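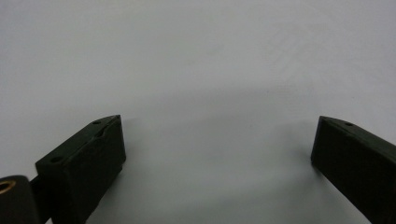

**Heft 7 · Seite 5**

# Durchsichtig. Und trotzdem da!

Fensterscheibe. Trinkglas. Die Box für die Buntstifte. Alles Sachen, durch die man durchgucken kann. Und jetzt die Frage, die bei uns in der Redaktion im Februar ganz oben auf dem Stapel lag: Wenn das Licht da einfach durchgeht, warum sehen wir die Dinger überhaupt?

Gute Frage. Sehr gute sogar. Los gehts, wir haben nur ein paar Seiten.

## Erstmal: Was heißt eigentlich sehen?

Sehen klappt nur mit Licht. Die Lampe schickt Licht los, das Licht trifft auf irgendwas, zum Beispiel auf einen roten Ball, und ein Teil davon prallt wieder ab. Landet in deinem Auge. Dein Gehirn ruft: Ball!

Kein Licht, kein Ball. Also der Ball ist schon noch da, aber du siehst ihn nicht. (Kennst du, wenn du nachts aufs Klo musst und gegen den Stuhl läufst.)

Ein Ball aus Gummi lässt kein Licht durch. Ein Teil wird verschluckt, der Rest kommt zurück. Bei einer klaren Kiste ist das anders. Da geht das meiste Licht rein, durch die Wand, auf der anderen Seite wieder raus. Du siehst also vor allem das, was dahinter liegt. Den Tisch. Das Papier. Deine Hand.

Vor allem. Aber eben nicht nur.

## Spur Nummer eins: der Glanz

Jede glatte Oberfläche wirft ein bisschen Licht zurück, auch eine ganz klare. Ein kleiner Teil vom Licht macht kehrt, der große Teil läuft weiter. Und wenn die Lampe richtig hell ist und genau im passenden Winkel steht, dann ist auch der kleine Teil noch ziemlich hell. Dann hast du einen weißen Fleck auf der Kiste. Einen Streifen. Manchmal blendet der sogar.

Dieser Fleck gehört gar nicht zur Kiste, das ist ein Spiegelbild. Das Spiegelbild von der Lampe oder vom Fenster! Wenn du den Kopf bewegst, wandert er mit. Probier das mal mit einem Wasserglas. Kopf nach links, Kopf nach rechts, Glas bleibt stehen, Fleck rutscht herum.

Je flacher du auf die Wand guckst, desto mehr spiegelt sie. Deshalb sieht man abends am See weit draußen den Himmel im Wasser, und direkt vor den Füßen die Steine am Grund.

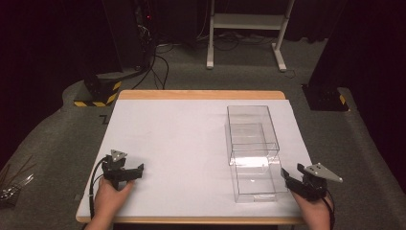 Kommen wir zu den Kanten, denn die sind der eigentliche Trick.

## Spur Nummer zwei: die Kanten

Stell dir eine klare Platte vor. Von vorne: fast unsichtbar. Jetzt dreh sie, bis du auf den schmalen Rand guckst. Auf einmal siehst du eine Linie, und zwar richtig deutlich. Mal hell, mal dunkel, bei Fensterglas oft ein bisschen grün.

Warum? Licht kann in so einer Platte gefangen werden. Es trifft von innen schräg auf die Wand und kommt nicht raus. Prallt ab, trifft die andere Wand, prallt wieder ab. Zickzack durch die ganze Platte. Erst am Rand, wo die Platte aufhört, kann es raus. Und da leuchtet es dann.

Geht auch andersrum: Kommt an einer Kante gerade kein Licht in deine Richtung, sieht sie dunkel aus. Vor einem weißen Hintergrund fällt das sofort auf.

Eine Kiste hat ganz schön viele Kanten. Oben den Rand, dann die Ecken, unten den Boden. Dein Gehirn nimmt sich diese dünnen Linien und baut daraus eine ganze Kiste. Wie bei einer Strichzeichnung! Die besteht auch nur aus ein paar Strichen, und trotzdem sagst du Haus oder Hund.

**Schwieriges Wort:** Wenn Licht innen komplett zurückprallt, heißt das *Totalreflexion*. Muss man sich nicht merken, klingt aber gut beim Abendessen.

## Spur Nummer drei: alles leicht verrutscht

Leg einen Löffel schräg ins Wasserglas. Guck von der Seite. Knick!

Der Löffel ist natürlich nicht kaputt. Das Licht wird im Wasser langsamer, und wenn es schräg rein- oder rausläuft, ändert es dabei die Richtung. Das nennt man Brechung. Im klaren Kunststoff passiert dasselbe. Schaust du schräg durch eine dicke Wand auf ein kariertes Blatt, rutschen die Karos ein kleines Stück zur Seite. Und wo die Wand rund ist, biegen sich gerade Linien. Manche werden dicker, manche schmaler.

Dein Auge merkt sowas sofort. Da stimmt was nicht mit den Karos, also muss da was davor sein.

## Und wenn zwei Kisten hintereinander stehen?

Dann wirds voll. Jede Wand hat eine Vorderseite und eine Rückseite, und an beiden prallt ein bisschen Licht ab. Eine Kiste von der Seite angeguckt: vordere Wand, hintere Wand, das sind schon vier Flächen. Noch eine Kiste dahinter, acht.

Bei jeder Fläche geht etwas verloren. Darum sieht der Stapel leicht grau aus, auch wenn jede einzelne Wand klar ist. Und man kommt durcheinander: Welche Linie gehört zu welcher Kiste? Ist die jetzt vorne oder hinten? Ist da eine drin oder eine davor? Auch Erwachsene greifen da mal daneben.

Tipp: Kopf ein Stück zur Seite. Was nah ist, verschiebt sich mehr als das, was weit weg ist. So kriegt man die Linien auseinander.

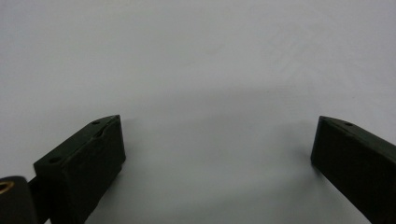 Bleibt noch die Farbe Weiß. Die ist nämlich komischer, als man denkt.

## Warum ist Papier weiß und nicht durchsichtig?

Papier besteht aus winzigen Fasern. Die sind für sich genommen fast durchsichtig! Aber dazwischen steckt Luft, und das Licht trifft dauernd auf eine neue Faser. Bricht, prallt, bricht, prallt. Am Ende kommt es in allen Richtungen wieder raus, und alle Farben gleich gut. Das Ergebnis nennen wir Weiß.

Genauso beim Schnee. Ein Eiskristall ist klar, ein Haufen davon ist weiß. Zucker: klar, wenn du ein einzelnes Korn unter die Lupe legst. In der Dose weiß.

Und eine zerkratzte Brotdose? War mal klar, ist jetzt milchig. Jeder Kratzer schickt das Licht woandershin. Deshalb wischt man klare Sachen mit einem weichen Tuch ab, nie mit der rauhen Seite vom Schwamm.

Noch was zum Ausprobieren: ein Tropfen Öl auf Papier. Gegen das Fenster halten. Der Fleck lässt viel mehr Licht durch als der Rest, weil das Öl die Luft zwischen den Fasern verdrängt hat. (Bitte nicht auf dem Mathehefft.)

## Weiß ist auch nicht immer gleich weiß

Schau dir mal ein großes weißes Blatt auf dem Tisch an. Ganz genau. Überall gleich hell? Bestimmt nicht. Wo das Licht gut hinkommt, ist es heller, in der Nähe von einem Gegenstand wird es grauer. Am Fenster vielleicht ein bisschen bläulich, unter der Küchenlampe gelblich.

Du merkst das normalerweise gar nicht, dein Gehirn rechnet es weg und sagt einfach Blatt, weiß, fertig. Wer malt, muss das wieder lernen. Ein weißes Tischtuch malt man mit Grau und Blau und Gelb, und am Ende siehts weiß aus.

Schatten haben übrigens weiche Ränder, wenn das Licht von einer großen Fläche kommt, zum Beispiel vom Wolkenhimmel. Kleine Taschenlampe: harter Rand. Probieren!

## Hat eine klare Kiste einen Schatten?

Ja! Nur einen komischen. In der Mitte fast nichts, weil das Licht ja durchkommt. Dafür dunkle Striche da, wo die Kanten sind, denn dort wird es umgelenkt und fehlt auf dem Tisch. Das umgelenkte Licht landet woanders und macht dort helle Streifen. Bei gebogenen Stellen gibt das richtig schöne Muster, wie unten im Schwimmbecken.

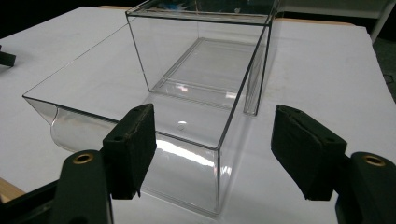

Jetzt du. Dauert nicht lang, Sachen hat jeder zu Hause.

## Das Kisten-Experiment

Du brauchst:

- eine klare Box oder Dose aus Kunststoff
- ein weißes Blatt, möglichst groß
- ein schwarzes Blatt oder ein dunkles T-Shirt
- Taschenlampe
- Stift

So gehts:

1. Box auf das weiße Blatt. Von oben gucken. Welche Linien siehst du?
2. Kopf runter, bis deine Augen auf Höhe vom Tisch sind. Nochmal gucken. Sieht ganz anders aus, oder?
3. Raum dunkel machen, Taschenlampe an, von der Seite auf die Box leuchten. Nie in die Augen!
4. Den Schatten auf dem Papier mit dem Stift nachmalen. Auch die hellen Streifen.
5. Alles nochmal auf Schwarz.

Auf Schwarz sieht man den Glanz viel besser, auf Weiß verschwindet ein weißer Fleck leicht. Dafür sind auf Weiß die dunklen Kanten stärker.

**Für Schnelle:** Suche auf der Box nach kleinen Ringen oder Punkten. Viele Kunststoffdosen werden aus heißem, flüssigem Kunststoff in eine Form gespritzt, und davon bleibt manchmal eine Marke zurück. Mit dem Fingernagel kann man sie oft fühlen.

## Post

Zum letzten Rätsel kamen 2.337 Karten, Wahnsinn, danke! Die weiteste aus Zallville, die nasseste aus Ukmont. Gesucht war das Wort SPIEGEL.

Malt uns euren Kistenschatten und schickt ihn an die Redaktion in Gavness, Stichwort Durchsichtig. Die schönsten hängen wir im Flur auf und drucken sie, soweit der Platz reicht. Name und Alter hinten drauf, bitte leserlich!

Nächstes Mal: Warum quietscht Kreide?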